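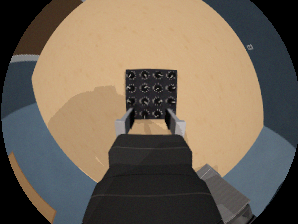 Small knob panel on a light wood tabletop.

Lucero Desk Synth, my review after 11 weeks
by Nicanor Henríquez

I bought the Lucero in November for 519 dollars, used, from a shop in Lanside. I play at home, mostly in the evening after 9, and I wanted an instrument that does not need the computer.

The sound first. The bass is very good, thick and warm, and it stays clear when I play it together with a drum machine. The high notes are less nice for me. With the filter fully open they become sharp, and I always add a little reverb from my old Jaka pedal. My friend Tsegereda Ayele likes this sharp sound and says I am too soft with it, so please try before you decide.

The sequencer took me many days to learn. The manual has 43 pages and the part about saving patterns is only half a page. I lost two songs before I understood that you must hold the save button until the light blinks twice. If you press it short, it does nothing and gives no warning.

Other things I do not like: the power cable is short, the headphone output is on the back, and there is a small hiss at high volume. I wrote to the company about the hiss and they answered in two days, very polite, but they only told me to try another outlet. It helped a bit.

The battery lasts up to six hours, enough for me.

New it costs 801 dollars and for this price I would look also at the Ondby, which has real keys. Used, I am happy with it. Four stars of five.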